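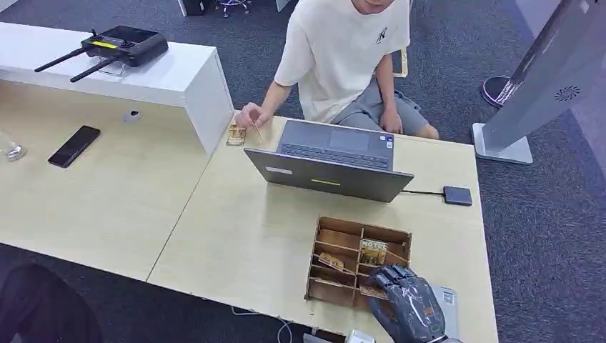 The sorting tray at work. The MOTEL piece has checked in on the right.

Small Signs, Small Shelves

I own more than 3,000 little printed things and, until this summer, I owned exactly no good places to put them. They lived in envelopes. The envelopes lived in shoeboxes. The shoeboxes lived wherever I was about to sit down.

August was supposed to fix that. The plan was to get everything out on the desks, decide what deserved daylight, and give each survivor a compartment of its own. I had budgeted one Wednesday. You may laugh now.

The wooden pieces went first, mostly because they are the ones I like. Roadside signs, odd shapes, things with a lot of yellow and brown in them, as if the whole era had been printed with mustard. I bought the first few at a flea market in Ostia and the rest through the mail from a seller in Jorkham, who packs everything as though it might explode.

My original system was alphabetical. It lasted until I met the pieces with no words on them. The second system was by color, which put nearly everything in one pile. The third system, still in force, is that a piece goes in the bay where it looks least annoyed. Irregular shapes get to lie down. Squares may lean if they behave.

The laptop is for the list, which stands at 1,093 entries and has a column headed "Why?" that I have stopped filling in. The sorting goes faster when the list is closed – but then so does the forgetting.

The shelf organizer is a different animal. It has the same thin slotted panels, only more of them, and it's meant for the flat things that won't sit politely in a desk tray. I gave it 15 minutes of assembly time in my head. The panels had their own opinion about which slot came first, and we settled the matter sometime after dinner.

Under the organizer, looking up at the cubbies. The silver-rimmed trays stick out a bit, and I've decided that counts as a display choice.

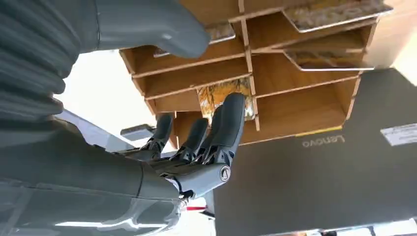
Still Looking for a Home

Fifteen paper labels from Chareonsuk, all curling. A Handura catalog too tall for any shelf I own. One shoebox, unopened, which rattles.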